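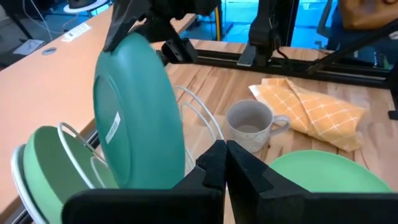 4.2 What changed for the kitchen staff

We ran the two-arm cell at the Dallard site canteen from December on, lunch shift only. 34 staff answered the exit survey, 2 declined. Full question list in the appendix.

Figure 3. Plate handling at the rack, two-arm cell, wrist view. One arm holds a teal plate over the white wire rack; a light green plate and a white one are already standing in it.

Main finding - the racking itself was not what people missed or hated. It was the waiting. Before, a worker racked plates and talked to whoever was drying. With the cell, the same worker stands by for faults, 153 of them logged over the trial, most cleared by hand in under a minute. Short stops, but they break up everything else. Several people said they felt "on call" to the arms.

Sore wrists came up less in the second survey. We dont read too much into that, small sample.

Job titles did not change, tasks did. Lamont and MacKinnon coded the interviews seperately and agreed on this point. Pay grade was not reviewed during the trial - see 4.3 for the union's comments.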